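Automation in a Household Goods Store: What Changes for the Shelf Workers

Student project report by Dwynwen Eynon
28 March 2019

1. Introduction

My project studies the Chowdary store, where a stock program named Skutum was introduced in January. Before this, every worker wrote the missing goods in a notebook. Now the program makes the refill list from the sales at the cash desk, and it sends the order to the supplier Plarano by itself. I wanted to know what this changes for the people who work at the shelves.

2. The work at the shelves

I visited the store on two days and followed 126 refill tasks. The program decides what must be brought and in which order. Putting the goods in their places is still done by hand. Many products stand very close together, and the boxes of one brand look almost the same. The worker must turn them to the front and keep the row straight. 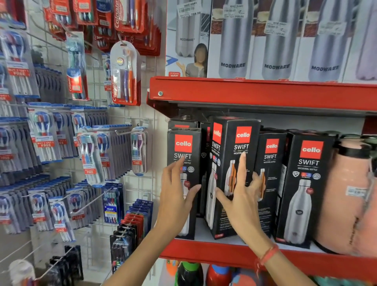 3. What the workers told me

The older workers said that they walk less to the storage room, and they like this. But they also feel that their knowledge is asked for less. One woman knew always which bottles sell before the school year, and she was the person who ordered them. Now she can only send a correction, and the answer comes the next day.

The younger workers had fewer complaints. They learned the list quickly. Two of them said the list is too fast in the evening.

4. Limits of the project

I studied only one store. The second store, in Plirnach, did not answer my letter. I also could not see the wages.

Comments

Reader 1: Did the workers get training for the program?

Reader 2: Good work. Please add a table for the 126 tasks.

Contact | Copyright 2019 Dwynwen Eynon | Back to top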